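# Handout 4: Teaching by demonstration

Read before the lab. Bring it with you.

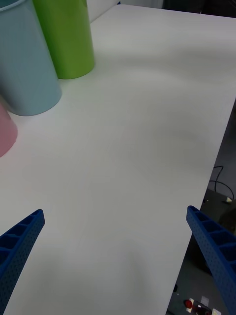
Mylene Yap asked after the last lecture whether it matters who does the demonstrating, if the arm ends up in the same place anyway. It does. The model copies the path as well as the end point, and two people rarely reach for a cup along the same path.

**Two ways to demonstrate**

- *By hand (kinesthetic).* You hold the arm and move it through the task. Easy to learn. Your own hands can get into the camera view, and the joints feel heavy near full stretch.
- *By remote control (teleoperation).* You move a leader arm or a controller and the robot follows. The view stays clean, but there is a delay and you feel no contact force.

**Terms**

- *Episode:* one demonstration, from start pose to release.
- *Wrist view:* what the camera near the gripper records. It moves with the hand, so cups leave the view as you turn.
- *Action:* the commanded pose and finger opening at each time step.

**Lab task**

Stack the cups by remote control. Each pair records 10 episodes. Move the cups between episodes. Start with the fingers open. If you drop a cup, finish the episode and mark it as failed; do not delete it.

The Pudwood set from August has 1,594 episodes, of which 353 are marked failed. We will train on it with and without those in week 4.

Reading: Paredes notes, section on compounding error.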